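Food Styling and Menu Display – handout 6
Skencombe evening course, 19/05/2026

Read before the session. Bring a pencil and one menu from a place you know.

Today: plate height, garnish, background. Short bit on display food at the end.

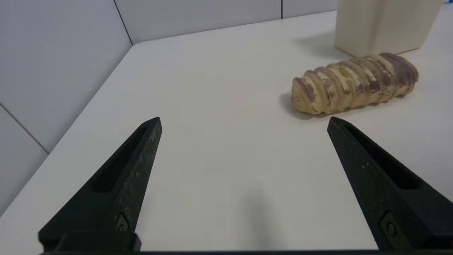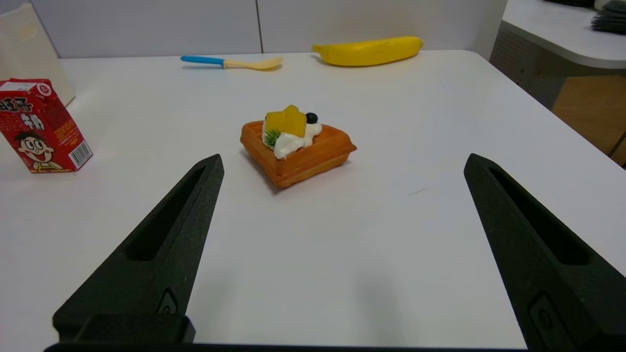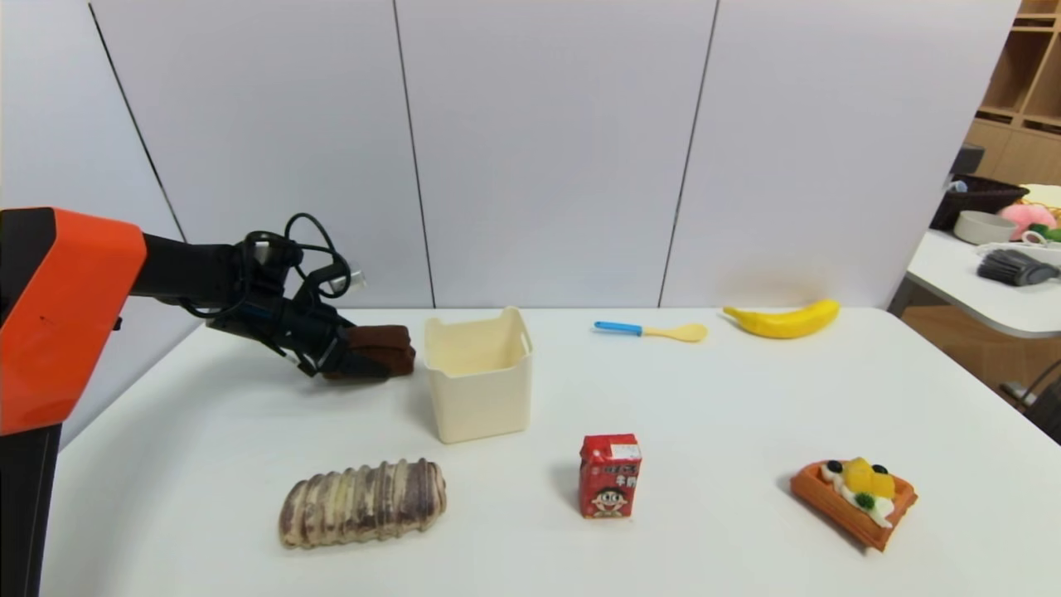

White tabletops, all three. Waffle with cream and fruit in the second.

1. Background
White or pale for anything brown – waffles, pastry, toast. Dark slate eats the edges. Wood is fine for bread, gets messy with sauces. Pick one surface and keep it for the whole menu. Marinho menu (reader p. 61) changes surface on every page, looks like three restaurants.

2. Height
Flat food looks cheap. Build up in the middle, leave the rim alone. Cream is the easy way to get height but it slumps, so it goes on last. Fruit leans on fruit. Don't line it up.

3. Garnish
Small, green, off center. Must be edible!! Mint on sweet, never parsley. If the customer has to pick it off, leave it off.

4. Light
One side only. Soft shadow toward the viewer or to the left. Overhead kitchen light kills texture – switch it off. White card on the dark side if the shadow gets too heavy.

5. Display food
Wax first, then plastic. Still normal in windows and on dessert trolleys. Pros: no waste, same look all day. Cons: dust, fading (yellows go first), and people feel cheated if the real plate is smaller. Rule at Fasum cafe was to match the real portion, wich is the only sensible rule. Check against the kitchen every March when the menu changes.

Reading: Urnuvden dessert case study, p. 67. Skip the part on pricing, we do that later.

For next time: restyle one dish from your menu, 2 sketches, side view and top view. Label the colors. No photos yet.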